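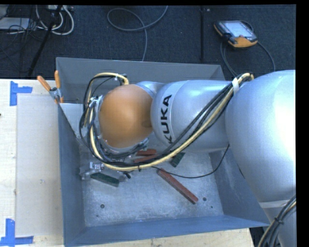 Ticket 138: blocks sticking / wrong counts in metal bin
Opened by: Ulla Berge
Assigned: Grímur Overgaard
Product: Fliltari block set, green and reddish brown
Status: open, waiting on supplier

Problem as reported (Ulla)
Blocks from the new carton don't sit right with the old ones. Put two side by side and one stands a hair taller. Also the brown ones leave color on the pale table if you drag them. Need this sorted before the Halvorsen order goes out, they want full sets, all matching.

Log

9:10 Grímur. Pulled the paperwork. Old carton came from Givell in June, new one is from Pillwood. Same part number on both. Great.

9:25 Measured a handful of each with the calipers. Old ones all 50 mm on the long side. New ones, brown are fine, green are over. Not by much but you can feel it with a thumbnail. Wrote N on the new ones in pencil so they dont get mixed again.

9:40 They were already mixed. Whoever topped up the bin tipped the new carton in on top of the old. Sorting by hand, green first. Please don't top up from a different carton until this is closed.

10:30 Sorted. 97 old, the rest new. Short ones are short on purpose, that's the half size, not a reject!! Found a few of those in the scrap tray, put them back.

10:45 Color rub. Tried damp cloth on a brown one, cloth came up pink. Same test on an old brown, nothing. So finish on the new ones isn't cured or they skipped the topcoat. Mark on the table came off with dish soap, took a bit of scrubbing along the grain. Don't use the solvent on that top, it lifts the finish.

11:15 Left 5 new browns on the windowsill to see if they harden up. Rest of the new carton is taped shut on the bottom shelf, says HOLD on it.

Ulla, 1:05
Thanks. Can we just sand the tall greens?

Grímur, 1:20
Tried one. Takes almost ten minutes to get it flat and then it's a different green on that face. No.

Ulla, 1:25
OK. What about shipping Halvorsen the old ones only

Grímur, 1:40
Enough for their order if we use the halves too. Check they're ok with that, the sheet says full sets but doesnt say how many halves per set. I'd ask before packing.

3:50 Windowsill blocks: wiped again, still pink. Less than this morning but still. Not shipping those.

4:05 Emailed Pillwood with the measurements and a picture of the cloth. Asked for replacement greens and what finish they used on the brown.

To do
Ulla: call Halvorsen re halves
Grímur: chase Pillwood, re-test browns after the weekend
Both: line the bin with felt, the corners are getting dinged on bare metal
Part number needs a suffix per supplier, otherwise we'll be doing this again

Leave ticket open.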